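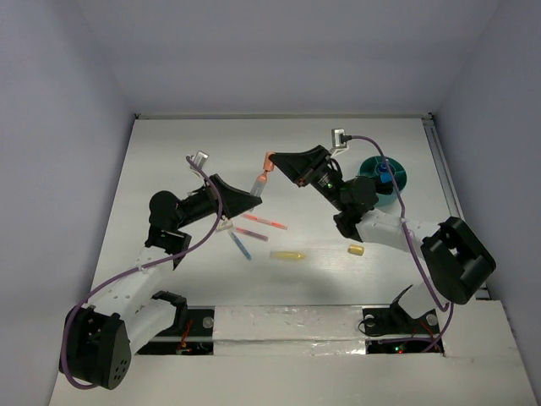 Ticket 134 – Supply bench, Fedside building
Opened: April 2024
Requested by: Hala Chamoun
Status: Pending

The requester reports that pens and clear plastic vials are being returned to the same storage bin, and asks that separate bins be assigned.

Update 1: Two divided trays have been ordered from Lastine. Staff are asked to keep pens out of the vial bin until delivery.
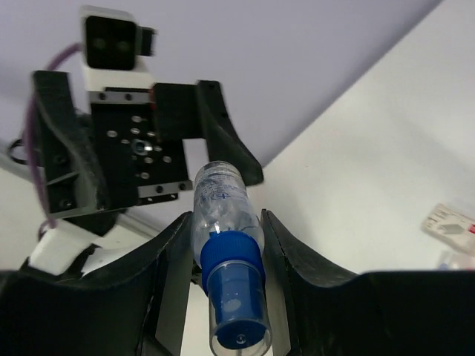 Update 2: Bottles with blue screw caps will be stored upright on shelf 4 – caps closed, labels facing out. The ticket remains open pending receipt of the trays.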